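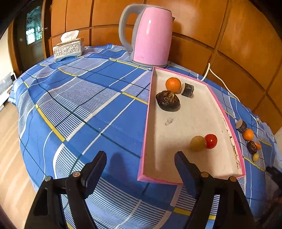
Issue 47

Posted 11 September 2021 by Gus Villanueva

15 shares | 372 views

My aunt left me her letters from Bruravcombe in June, a whole shoebox, and I have been reading them one a night with my tea — slowly, the way you'd eat good chocolates. She wrote to her sister about everything: the price of plums, the leaky roof, a man called Ferreira who never once returned a ladder. Her handwriting gets smaller toward the bottom of every page, and then she turns the paper and keeps going up the margin, bless her.

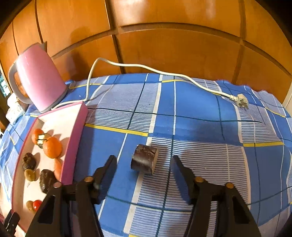

My cousin Urier wrote back that the ladder did come home in the end, two rungs short, and that I should look for the letter with the blue stamp before I go blaming anyone. So I'll be looking tonight, and I owe the Ferreiras an apology if he's right.

2 comments

Recent posts
Plum jam, second try
The road to Kurach
Old stamps and where I keep them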